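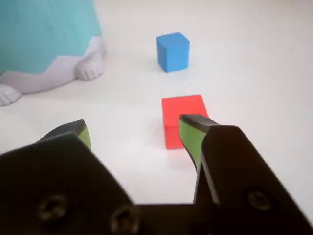 ## Setting up a first pick test

Most guides start with stacking. I wouldn't. If the gripper can't pick up one cube reliably, two cubes only give you more ways to fool yourself.

1. Put the red cube near the fingers and the blue one further back, not touching. Leave a plain pale surface between them.
2. Open the gripper fully and save that position. Adomaitis says 400 on the servo scale; mine wanted 111 more, so check your own.
3. Close slowly on the red cube and stop when both green pads touch it. Don't trust the default force setting in Suvora – I've yet to see it suit anyone's arm.
4. Lift, hold, put it back. Do 120 of these before you change anything, and write down every miss.

Bezawit Hadgu swears by soft pads for grip. Maybe. I'd want to see her misses too.

Once the red cube is boring, repeat with the blue.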